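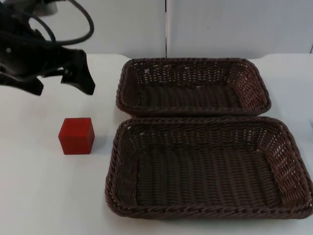

Clearing a house – notes for Friday evening talk
2026-03-13, Boltwood room, doors at 7

Hello, thanks, fire exits, loos down the corridor. Say who I am. Keep it short, they've got the leaflet.

Start with the kitchen drawer. Everyone has one. Ask for hands – who's got a key in there that fits nothing? Wait for the laugh. Then: my aunt had 65 of them, in a biscuit tin, and I kept the lot for two years before I could throw one out.

So. What the talk is. Clearing a house after someone has died, or gone into care, or just moved somewhere much smaller. What I got wrong doing it for my aunt, what I've picked up since from helping other people do theirs. Not legal advice, say that early. Wills, probate, tax – go and see a proper person. I do cupboards.

PART ONE – before you touch anything

Locks, post, heating, insurance. In that order. Insurance is the one people miss. Many policies change when a house stands empty, so ring them the first week and write down who you spoke to.

Find the papers first. They won't be in the desk. Aunt's were in the piano stool, under the hymn book. Pierina Messina's mother had hers in a hatbox with the hat still on top (she said I could tell you that).

Walk round once with nothing in your hands. No bags, no boxes, no tape. Sit in each room for a bit. I know how it sounds. I didn't do it and I had half the front room in a van before I'd looked at it properly, and I'd still like to know what was in the green suitcase.

Then take photos of every room as it stands. Every shelf. You'll be asked "what happened to the clock" for years.

PAUSE – water

PART TWO – who's in the room

This is the bit that causes the rows. Money hardly ever does it, in my experience. It's the jug, the bread knife, the tea towels from Whitby.

Read out Tomomi's letter, the middle paragraph only. (Tomomi Katayama, she and her brothers cleared their dad's flat in October, three of them and one long weekend.) Stop at "and then we all wanted the radio".

What they did about the radio – drew straws, loser gets next two picks. Fine system. Use it or use another one but agree it BEFORE you start, and write it on a bit of paper and stick it to the fridge.

People who can't come: send them the photos, give them a date, stick to the date. Be kind but stick to it. Manuela Testa waited nine months for a cousin to decide on a wardrobe. Nine. She was paying rent on the flat the whole time.

Children – let them choose one thing each, don't steer. My nephew took the doorstop. Still has it.

PART THREE – the sorting

Right, the practical bit, speed up here if we're past twenty to eight.

Smallest room first. Bathroom or the cupboard under the stairs. You want a finished room on day one, even a rubbish one. Never ever start with photographs. Never the loft either, you'll come down at teatime having read letters for six hours and moved nothing.

Keep, give, sell, tip. Four piles. People add a fifth called "not sure" and that pile eats the house. I allow one box of not sure per room and the lid has to shut. 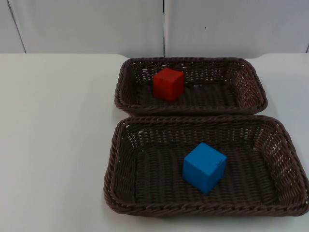

For the little stuff, jewellery, buttons, medals, foreign coins, use something shallow so you can see the bottom. Deep boxes hide things. One for each person and it goes home with them that night, no leaving it in the hall till next time.

Check pockets. Check inside books, hold by the spine and shake. Check the freezer (yes really). Check teapots. We had 2,000 pounds come out of a hot water bottle cover in a house in Sleiman Road, old notes, the bank still took them but it took weeks and alot of forms.

Clothes. Leave one coat hanging till the end if you need to. I did. It was some comfort to walk past.

Kitchen: tins out of date go, don't argue with yourself. Spices go. Good pans go quick if you offer them to a student.

Medicines back to the chemist, don't put them down the sink. Paint and weedkiller, ring the council and ask before you drive there with it.

ASK ROOM – what's the oddest thing you've found? Take three answers, no more. Last time this ran to twenty minutes and we lost the whole of part four.

PART FOUR – selling, and not selling

Bad news slide. Brown furniture is worth very little. The dinner service is worth less. Fatima Shehu did her gran's whole dining room, table, six chairs, sideboard, and got 100 pounds for it, and the man grumbled about the stairs.

So get someone in to look, two people if you can, on different days. Don't tell the second what the first one said. If somebody offers for the whole house there and then, cash, say you need to sleep on it. Good ones won't mind.

House clearance firms – ask where it all goes. Ask if they carry a waste licence and ask to SEE it. If it ends up in a lane with your aunt's name on an envelope, it's you gets the letter.

Charity shops: ring first. Many can't take electricals or sofas without the fire label. Don't cut the label off, I've seen it done, perfectly good sofa went to the tip.

Pianos. Sorry. Nobody wants the piano. Move on quickly, there's always one person who's upset.

PART FIVE – the last day

Meters. Photo of each reading. Keys counted and labelled. Post redirected, do it for a year if you can afford to.

Sweep. Even if it's being gutted. Don't know why, just do, everyone I've asked says the same.

Natália Jireš ate fish and chips on the floor of the empty lounge with her sister, off the paper, and they sang a bit. Tell this one slowly. Don't rush it like in Daltuvgate.

Questions till nine. Leaflets on the chair by the door, the blue ones have the checklist, white ones are last years so don't hand those out. Thank whoever did the tea. Chairs need stacking agianst the back wall before we go, ask for help while people are still standing up.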